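Talukder withdraws glued worktops after joint failures

Last updated: 2025-09-22

Talukder has withdrawn one range of butcher-block worktops from sale after a number of glued joints opened in use. The range, sold under the name Farkumar, is made from solid wood staves bonded edge to edge and finished with oil. Tops already fitted can stay in place, the company said, provided that no joint has opened along the underside.

The withdrawal covers 3690 tops pressed at the Pramo works in June. Of these, 178 have so far been reported with gaps between staves, almost all of them within a hand's width of a sink or dishwasher cut-out. No injuries have been reported. Tops made before June came from a different press line and are not affected.

Stallus, the testing firm engaged by Talukder, traced the fault to the moisture content of the timber when it was glued. Staves from two kilns had been mixed on the same line. Those from the second kiln had been taken out early and were wetter than the specification allows. Once a finished top was installed in a heated room, the wetter staves shrank across the grain while their neighbours stayed close to their original width. The stress was carried by the glue line, which gave way first at the ends, where timber loses moisture fastest.

The firm found no defect in the adhesive. Sample blocks cut from sound areas of returned tops broke in the wood and left the bond intact, the normal result for a properly cured joint. Samples taken next to open joints showed a thin, uneven spread of glue, and Stallus considers that clamping pressure was also too low on part of the run. Its report ranks this as a contributory cause.

Buyers can identify an affected top by the batch stamp on the underside, close to the rear edge. Stamps beginning with the letter P and ending in 06 fall within the withdrawal. Where the stamp has been lost in cutting, the delivery note carries the same code.

Talukder advises owners to run a fingernail along the joints on both faces, starting at the cut-outs. A joint that catches the nail but admits no paper should be oiled and checked again after a month. A joint that admits a sheet of paper should be reported. Filling it with wax or wood filler before inspection will make it harder to measure and may delay a claim. Tops should not be sanded until they have been checked.

Replacement tops will be supplied free of charge. For fitted kitchens the company will also pay for removal and refitting, including the disconnection of sinks and hobs, and will pay 50 pounds towards oiling and finishing materials where the owner prefers to do that work. Tops bought as loose blanks and used for desks or benches qualify for replacement on the same terms, but without the refitting payment.

Production at Pramo resumed after moisture meters were fitted at the infeed of the press. Any stave outside the permitted band is now ejected before glue is applied. The kiln schedule has been lengthened by 3 days, and finished tops are held in a conditioned store before dispatch. Talukder expects the range to return to sale once Stallus has tested a full run of tops through a complete heating and humidity cycle.

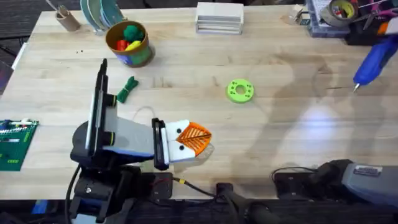
A light butcher-block wooden top with the grain running lengthways.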